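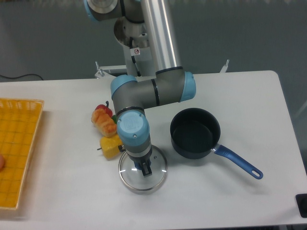 **Figure 3.** The small saucepan and its lid, lid off, on the white table used for the cookware sessions. Play food to the left.

### 4.2 Lids as a separate category

Our original inventory of household objects listed the saucepan once. This was an optimistic piece of bookkeeping. A saucepan with a lid is two objects that share a shelf label and, in the homes we visited, very little else. Of the 32 kitchens in the Kullitz survey, 12 contained at least one lid whose pan had left the household, and the owners spoke of these lids with a loyalty they did not extend to their chipped mugs. After two rounds of recoding we gave up and entered lids on their own line.

The item in Figure 3 is typical of the smaller end of the range. The lid is round clear glass with a stainless steel rim and a black knob; the pan is dark navy, with a black nonstick interior and a long blue handle. When a lid lies flat on a table, as in the figure, the knob is the obvious place to take hold of it, and most people in the Wallner sessions did so. The rim came second. A few participants slid the lid to the table edge and caught it as it tipped, a method we recorded without comment.

Handles gave us more trouble. A long handle roughly doubles the table space a small pan demands, and it has opinions about direction. Participants asked to "put the pan away neatly" spent more time turning the handle than moving the pan, and they seldom agreed on where it should point. The hanging hole near the end of such handles was admired by many and used by few. In the Girnano kitchens, which had hooks, pans hung from them in the first week and had migrated back to the cupboard by the third.

We kept the play food in the same layout as the cookware. Bread and peppers are light and awkwardly shaped, and they lie down wherever they are left, which makes them a fair stand-in for groceries on a busy counter. Adults given the toy peppers to clear away handled them with noticeably more care than the real ones in the Gistudon pilot. We have no theory to offer for this.

Across the 400 coded clearing episodes, the lid was the last item to find a home in more than 200. Participants would place the pan, look satisfied, and then notice the lid. Section 4.3 takes up the question of stacking, where the knob stops being helpful.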